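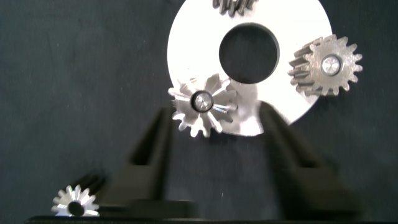 # Cukell Gear Plate Kit: README

Reading time: 2 min

Hello, and thank you for taking a look at the Cukell kit! I'm Annick Cormier, and I put these notes together after a good long stretch with it in February, with plenty of help from Mackenzie Petrenko, who read every draft and talked me out of most of my exclamation marks (you'll notice a few got through).

## What you get

Cukell is a practice kit for people who want to try gear assembly with a robot arm they already own. It comes with a white plate with a big round hole in the middle, a handful of metal spur gears, a dark work mat, and 30 printed task cards. The arm, the gripper and the table are up to you. There is a larger set called Mayrhofer for folks who need more parts, but I'd start with this one.

## Setting up

Spread the mat on a plain, light tabletop, smooth it down as well as you can, and leave yourself plenty of room in front of the arm. Please watch your cables! Mine like to swing out wide when the wrist turns, and I lost most of an afternoon to one before I moved the plate over a little.

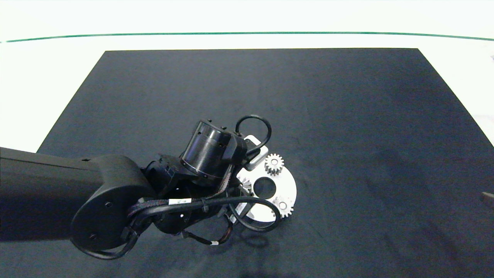
*Arm reaching over the gear plate on the work mat.*

The sample recordings were made with two views, one from the head and one from the wrist. You'll want both, I think. The wrist view gets you close to the teeth, while the head view is kinder when you're trying to work out where the elbow has gone.

## What's in the download

- 600 short recordings, sorted by task card
- a settings file for the Pratel player
- Mackenzie's notes on grip force, which are better than mine

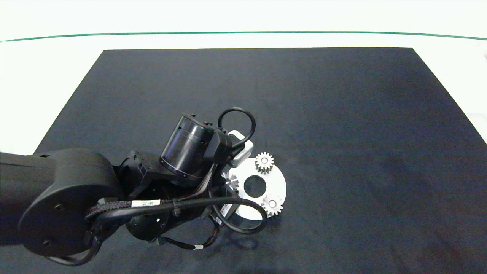
Start with the slow settings, even if you've done this sort of work for years. I set mine to 20 percent of full speed and stayed there for almost 2 weeks, and I'd do the same again.

## Small grumbles

The task cards curl, and card 2 has a typo in the second step. Manitex, who sell the kit, have promised a new printing.

Last updated 5 April 2022

3 comments · 20 shares

Contact Annick Cormier | © Cukell kit notes | Back to top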